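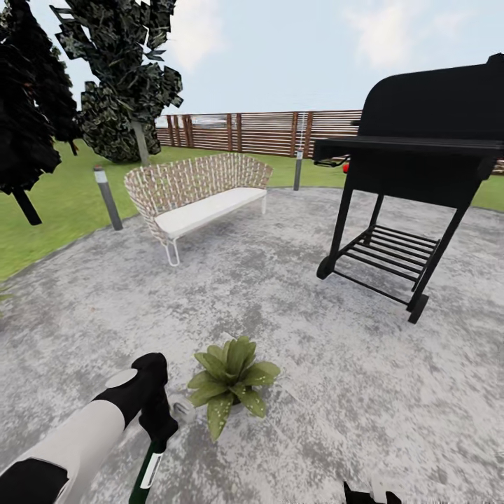

Birkley Outdoor Kitchens
Support ticket: Orders and Planning
Subject: Patio planner keeps changing my patio back to the default size
Status: Closed (workaround)
Product: Maken patio planner, web version
Opened: 19 August 2021

Customer wrote:

I have been trying to lay out a patio in your Maken planner so I can order pavers and furniture together and get the bundle discount. Every time I save the plan and open it again, the patio has gone back to 30 feet wide. Mine is 11. There is a fence on one side and a neighbor on the other, and neither has shown any interest in moving.

I have done this five times now. The furniture stays where I put it. The prices stay, too, unfortunately. Only the patio grows. The shopping list then tells me I need 1,054 pavers, and I would like it noted that I did not ask for a parade ground.

Browser is whatever came with the laptop. Please don't tell me to clear my cache. I have cleared it. It was very clean in there.

Support wrote:

Thank you for getting in touch, and for clearing your cache in advance. You have removed about half of our script.

Could you tell us three things?

Are you signed in when you save, or working as a guest?
Did you start from a blank plan or from a template?
When you type the width, do you press Enter, or click somewhere else on the page?

The last one sounds silly. Please answer it anyway.

Customer wrote:

Signed in. My name is in the corner, spelled right, so somebody over there is paying attention.

Template. The one called Kakness, because it had a curved edge and I thought a curve would make the place look less like a parking space.

I click somewhere else. I was not aware there was a school of thought on this.

Support wrote:

There is a school of thought, and it is ours, and we are not proud of it.

Please try the following:

1. Open the saved plan.
2. Click the patio so that its outline turns blue.
3. In the size panel, type the width and press Enter.
4. Type the depth and press Enter.
5. Wait for the word Saved to show up at the bottom left.
6. Close the tab and open the plan again.

Customer wrote:

Did all that. The word Saved showed up. I closed the tab with real hope in my heart.

30 feet.

I then tried it with the length first, with the outline not blue, and once while holding Shift, which I will admit was superstition. Results as follows:

Width first, Enter, reopen: 30 feet.
Depth first, Enter, reopen: 30 feet.
Dragging the edge by hand, reopen: 30 feet, and the curve was now on the wrong side.
Shift: 30 feet.
Straight-edged template (Bakilana), width typed, clicked away like an animal: 11 feet. Stayed 11 feet.

So your straight patio can remember things and your curved one can't. I also noticed that on the curved one the depth does save. It is just the width that has opinions.

Support wrote:

This is very helpful, and more testing than the template got before it went live. We were able to repeat it here using the same steps, minus Shift. Ticket passed to the planner team with your notes attached word for word.

While they look, please don't place an order from the saved plan. The shopping list reads the stored size, so it would bill you for the big one.

Customer wrote:

About that. I may have pressed Order on the second try to see whether the number would correct itself at checkout. Lots of websites do that. It did not, and I now have an email saying a pallet delivery is being arranged.

Support wrote:

Found it. The order is on hold and nothing has been loaded. Your card was authorized but not charged, and the pending amount should drop off your statement in a few business days. If it is still there after a week, reply here and we will chase it from our end.

Note for the next person on this ticket: order HELD, do not release. Customer is not building a parade ground.

Planner team (internal, made visible at customer's request):

Cause found. Curved templates store the width in two places, once for the drawing and once for the arc. Editing the width updates the drawing. On reload, the planner asks the arc how wide the patio is, the arc gives the template default, and everyone believes the arc. Straight templates have no arc, so there is nothing to argue with.

Dates from the April update, when curves were added. Affects Kakness and the two other curved layouts. Doesn't affect furniture, fences, lawn or lighting.

The drag result (curve on the wrong side) is a separate bug. Logged separately. Thanks, we suppose.

Support wrote:

In English: the curve has its own idea of how wide your patio is, and on reopening it wins. A proper fix is in the queue. Until then, this has worked on every test plan we tried:

1. Make a copy of your plan, so the original is safe.
2. In the copy, select the patio and set Edge to Straight.
3. Type the width and press Enter.
4. Save and close the tab.
5. Reopen. Check that the width is right.
6. Set Edge back to Curved. Don't touch the width again.
7. Save.

In step 6 the arc is built fresh and takes the current width. If you change the width after that, you are back at the beginning, so measure first.

Customer wrote:

I went outside and measured first. It is 11 feet if you are generous about the fence post.

Followed the steps. Skipped the copy because I like to live, then went back and made the copy. Reopened three times, including once on my phone, where the planner is about the size of a postage stamp and I could still tell it was right. 11 feet each time. Curve on the correct side.

One new thing. At the real size, my furniture now overlaps. The sofa is partly inside the grill. I realize this is not a bug. It is more of a message.

Support wrote:

Correct, it is not a bug. The planner keeps items where they were placed and doesn't move them when the patio shrinks. Turn on Clearance under View and it will mark anything too close together in orange. Please take the orange around the grill seriously and go by the distances in the grill's own manual, whatever the planner lets you get away with.

You can also turn items by holding R and dragging. Most people get a few inches back that way.

Customer wrote:

Turned on Clearance. The whole patio is orange.

I have taken out the second lounger and the planter, and it is now orange only at the back. I can live with a smaller sofa. Does the bundle discount still apply if I swap it? The page says orders over $800, and I was well over that when I was paving the county.

Support wrote:

Yes. The discount goes by the total at checkout, and a swap doesn't affect it as long as the new total is above $800. We have canceled the held order completely so that the two can't get mixed up. Please place a new one from the copied plan, and look at the paver count before you press the button.

Customer wrote:

Looked at it. Looked at it again. It is a number a person could carry, given a weekend and a bad attitude. Ordered.

You can close this. If the fix goes in, will it change my plan?

Support wrote:

It shouldn't. The fix reads the drawing width on load, and in your copy both widths now agree. The original plan will still open at 30 feet until it ships, so you may want to delete it or rename it.

Customer wrote:

Renamed it Dream Home.

Ticket closed by support.
Resolution: workaround supplied, fix pending.
Related: curve flips side when edge is dragged (open).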